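Posted in June
Words by the Saturday pages editor

I'd been meaning to talk to somebody about house clearing for ages, ever since my own loft hatch stopped closing properly, so when a woman who does it for a living in Grirkside said she could spare me a morning, I jumped at it. She's been emptying other people's homes for 38 years (downsizers, mostly, and families who've lost a parent) and she didn't want her name in print. "I go into people's bedrooms," she told me. "They'd like to think I'm invisible."

We met at the café by the bus station in Iltport, on a very wet Wednesday, and she had a toasted teacake in front of her before I'd got my coat off.

I asked how she got into it. "My aunt's bungalow," she said. "The whole family stood in the hall crying over a box of fish knives, and I thought, well, someone's got to start." She started with the airing cupboard. She still does, every time! There's almost nothing in an airing cupboard that anyone's going to fight over, she says, and by lunchtime you've got six bags by the door and everybody feels a bit braver.

And the worst room? I'd have put money on the loft, but no. "Kitchens. You open one drawer and there's the takeaway menus, the birthday candles, a key to a shed they sold years back. People keep their whole lives in a kitchen drawer and they never know it's in there."
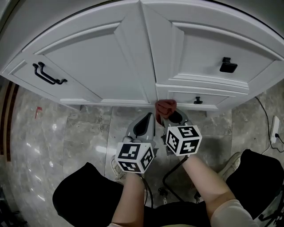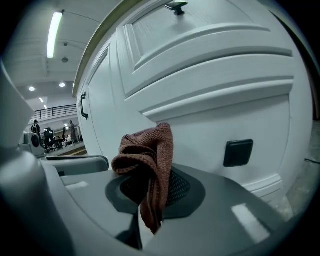 She has a rule about drawers, which I've since tried at home with mixed results. Tip the lot out on a sheet, put back only what you'd go out and buy again this week, and leave the rest in a bag for a fortnight. "If you go digging in the bag, fine, keep it. Most people forget they've got a bag." I've been digging in mine daily, mainly for the good scissors.

What about money, I wondered. Does she ever find any? She laughed so loudly that the next table looked round. "Once. £3125, in a tin of Gremlow shortbread, under the actual shortbread." The daughter had been about to put it out for the bin men. She rang the rest of the family on the spot, and they had a row about it which lasted until Christmas.

Mostly, though, it's photographs. One couple had 300 slides of the same caravan site and couldn't part with a single one, so she sat down with them and a flask and went through every slide. It took 2 days. "I didn't charge for the second," she said. "I wanted to know what happened to the dog." (The dog was fine. He lived to a great age and was sick on a vicar.)

I asked what her own house is like and she went rather pink. There's a back bedroom, she admitted, and it has a lock on it. She's got all her mother's Tanoli jugs in there, the green ones with the chipped spouts, and she can't stand the sight of them, and nobody is to touch them.

By then the rain had eased off and she had a garage in Grirkside to look at before two. She wrapped the second half of her teacake in a napkin and put it in her bag.

Recent on these pages
Why I gave up my allotment and then asked for it back
A morning with the Iltport piano tuner
Your letters: what to do with old school reports
Walking the Grirkside canal in the wrong shoes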